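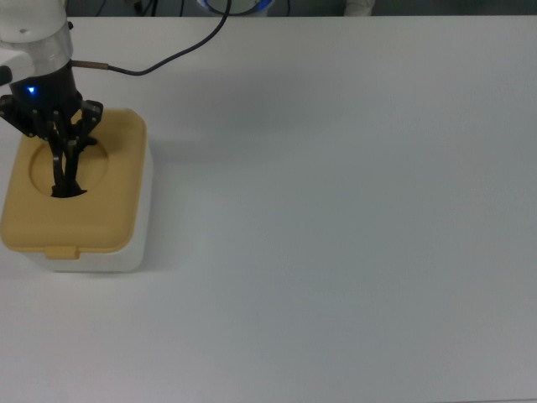 20th May

Adhesive shelf life, continued from the April entry. Question is still whether the two-part epoxy from Varnetis can be used past the printed date if it was kept cold, and if so how far past.

Three lots on hand. Lot A is in date. Lot B went out of date in April and lived in the fridge the whole time. Lot C is the same age as B but sat on the shelf over the radiator, so it is the worst case we are likely to meet.

Mixed by weight on the small balance, resin first, hardener second, folded by hand for 5 minutes with a flat stick. No vacuum. I know the data sheet prefers vacuum, but we don't degas in normal use and I want numbers that match normal use.

Coupons are mild steel strip, single lap, abraded with 120 grit across the strip and wiped with acetone until the wipe came away clean. Bond line set with glass beads. Clamped with the spring clips, not the screw clamps. The screw clamps squeezed out too much on the first run and I have thrown those results away.

Notes on handling:

Lot A poured normally. Color even after mixing.

Lot B resin was stiff straight from the fridge and had a few grains at the bottom. Stood the can in warm water and stirred until they went back in. Poured normally after that. Should have let the can come up to room temperature before opening, as there was some condensation under the lid. Wiped it off. If B shows odd scatter, look there first.

Lot C hardener had darkened to weak tea. Smell stronger than A. Mixed thicker, and it started to string off the stick while I was still filling the last coupons. Working time clearly shorter. Did not time it properly, will do that on the next batch.

Cure was overnight at room temperature, then the oven. Oven is the old Pokero unit. The dial reads low, so go by the probe and ignore the dial. I taped a note on the door in April and it has fallen off again.

Pull tests on the bench frame. Load cell zeroed before each set. Highest single reading was a lot A coupon at 3000 N, which failed in the glue with material left on both faces. That is the failure we want. Lot B broke the same way and sat close behind A, with a little more scatter. Lot C was poor. The lowest coupon let go at 855 N and came off one face completely clean. I checked the abrasion on that strip under the loupe and it looked the same as the others, so I am not blaming the prep.

Full readings are in the spreadsheet under the Cusovden job, second tab. Column heads are the lot letters. Ignore the column marked X, which is the screw clamp run.

Provisional rule until there is more data: refrigerated stock may be used after its date for jigs and fixtures, provided the grains go back into solution on warming. Shelf stock past date goes in the waste drum. Nothing past date goes on customer parts, whatever the pull test says.

Stavros Ververidis asked whether the same applies to the Stergiou film adhesive. It doesn't. Different chemistry, and it wants a freezer. I have no out-of-date film to test and don't plan to buy any in order to let it expire.

To do:
Time the gel point on A, B and C with the same cup and the same mass.
Repeat lot B with the can brought up to temperature unopened.
Order more glass beads.
Find out who moved the 120 grit.
Relabel the fridge shelf. Date opened is missing on half the cans, and without it none of this is much use.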